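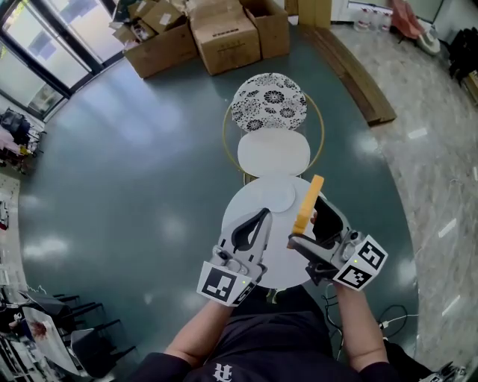
*A wiping task demonstrated with a pair of handheld grippers. The sponge is in the right one; the dishes stand on an ordinary table.*

# The Demonstrator Deserves a Better Brief

Institutions that teach robots by demonstration have become careful about hardware. They calibrate the grippers, check the markers, and record which version of the software was running on a given afternoon in October. The same institutions will often hand a new demonstrator a sponge and a plate with the instruction "clean the dishes" and consider the matter settled. It is the position of this essay that the instruction is the weakest part of the process, and that it should be written, tested and revised with the same discipline as the equipment.

The case begins with what a demonstration is. A person who wipes a plate while holding a gripper in each hand makes a long series of choices. Which hand steadies the plate? Does the sponge travel in circles or in straight strokes? Is a small dish lifted off a larger one before the larger one is wiped, or is it pushed aside? At home these choices pass without notice. In a training set they become the lesson. A policy trained on the work of ten people who each settled the matter privately will receive ten answers to a question it was never told had been asked.

Our own experience at Vedier bears this out. The first collection for the project we call Stasiv held 3,109 demonstrations of table and kitchen work. On review, 1,192 of them were set aside. A portion of these had the faults one would expect, such as lost tracking or a dropped object. The larger portion were competent pieces of work in which the demonstrator had understood the task differently from the person who would later label it. The dishes had been handled well, and the recordings could not be used for the purpose we had in mind.

Birthe Toft, who was responsible for the review, proposed that we stop describing this as demonstrator error. Her note to the management group was short: "They did what we asked. We should read what we asked." I have come to think she was right, and the practice she introduced afterward is the one I would recommend to others.

Under that practice, every task has a written brief of one page. It states the condition of the table at the start and at the end. It says which decisions are fixed and which are left to the demonstrator – and the second list matters as much as the first. Before a brief is released, three people who had no part in writing it perform the task from the page alone. If their recordings differ on a point the brief claims to fix, the brief goes back to its author. The demonstrators are not retrained, and their recordings are not marked down.

Two objections are commonly raised. The first is that variety is valuable, and that a robot shown only one way to wipe a plate will be helpless when the plate is in the wrong place. I accept the premise. Variety in the position of the dishes, in the furniture, in the light from a window and in the clutter at the far side of a room is worth a great deal, and handheld grippers are useful largely because they can be carried to where such variety is found. Variety in the meaning of the task is another matter. A model has no means of telling a deliberate alternative from a misunderstanding, and it will average the two if allowed to.

The second objection concerns cost. A tested brief takes around 3 days to produce, and a supervisor with a schedule to keep will see those days as lost. Our partners at Wuklow took this view during the planning of the Jovlow collection, and the argument was a fair one. They preferred to start recording at once and filter afterward. Filtering, however, is also paid work, and it is done by people who must guess at intentions that were never written down. I would rather pay for the page.

There is a further consideration that belongs to management more than to engineering. Demonstrating is tiring. The grippers have weight, the hands must stay in view of the tracking system, and a movement that takes a moment with bare fingers can take several attempts. A person who has done this for a whole session and then learns that the recordings were discarded over an unstated rule has been treated poorly. Institutions owe their demonstrators a clear statement of the work, a route for asking questions, and their names on the list of contributors if they wish to appear there.

The brief for our wiping task is now in its third revision. The change was suggested by a demonstrator, who asked whether the underside of the plate counted. We had not said.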